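Tapia Hand-Held Gripper, Two-Unit Kit: Bench Review
Posted Fri 6 May

The Tapia is a hand-held parallel gripper with a wrist-side fisheye camera, sold singly or as a pair. We bought the pair to replace two older Cadent units whose triggers had developed play. The comparison below is between those two products only. We did not test the Tapia mounted on an arm.

Hardware

Each unit arrives assembled except for the camera bracket, which takes four screws and a 2 mm hex key. The key is in the box. The screws are short, and one of ours had to be replaced because the head was soft. Weight is carried well back toward the grip, so the wrist does not tire as quickly as it does with the Cadent, where most of the mass sits ahead of the hand.

The jaws are black, with a square fiducial marker printed on each. The ribbed pads at the base are orange. On the Cadent the markers were stickers and the corners lifted after a few weeks of handling, which showed up as jitter in the jaw width estimate. Printed markers do not have that fault. They do pick up skin oil, and a greasy marker drops out under low side light, so wipe them at the start of each session.

Trigger travel is long. Closing is linear for most of the stroke and then stiffens over the last part, where the return spring binds slightly against its housing. One of our two units does this more than the other. Hondport, the distributor, offered to exchange the spring but not the unit.

Camera and view

The lens covers a very wide circle. Both jaws stay in view through the full stroke, along with most of the table and whatever the second unit is doing if the operators stand side by side. For two-handed tasks this matters more than resolution. Straight edges bow heavily toward the rim, and the supplied calibration file is only adequate in the center. We recalibrated both units with our own board and got a clear improvement in the outer third.

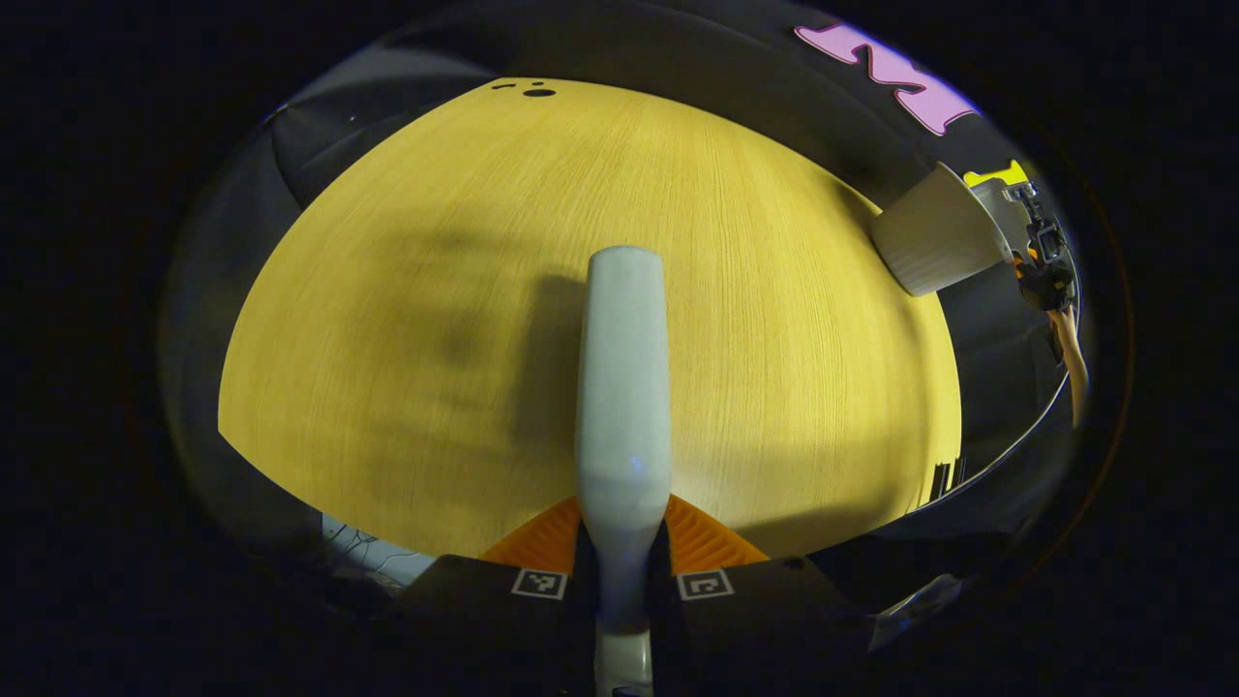

Exposure is automatic by default and should be locked. Left on automatic, it hunts whenever the operator's arm shades the table, and the markers wash out for several frames after the arm moves away. The setting is in the second menu page of the Drivwood recorder software and has to be reapplied after every power cycle. The Cadent saves it.

Grasping

We ran light cups, small boxes, a screwdriver and folded cloth. Cups were the most useful test. A thin-walled cup deforms under the Cadent's flat pads before the operator feels any resistance. With the Tapia, the contact builds more gradually and it is easier to stop short of crushing. Handing a cup from one unit to the other worked well once both operators had practiced.

The screwdriver was worse. A narrow handle tends to roll between the jaws, and the final stiff section of the trigger makes it hard to add force smoothly. Cloth was acceptable on both products.

Recording

We logged 1324 episodes across the two units and kept those where both marker tracks were continuous. Sync between units held for sessions of up to 500 episodes. In one session of 1000 we found a slow drift between the two clocks, large enough to matter for handovers. Restarting the recorder at the halfway point removed it. A firmware update is listed for December; the release note mentions clock handling but gives no detail.

File naming is poor. Left and right units write identical names unless a suffix is set by hand — set it before the first recording, as the software will overwrite silently.

Verdict

The Tapia is the better instrument for two-handed work with light objects, mainly on account of the field of view and the printed markers. For single-handed work with tools I would keep the Cadent and put up with the stickers. Anyone buying the pair should check both triggers on arrival, while the exchange period is still open.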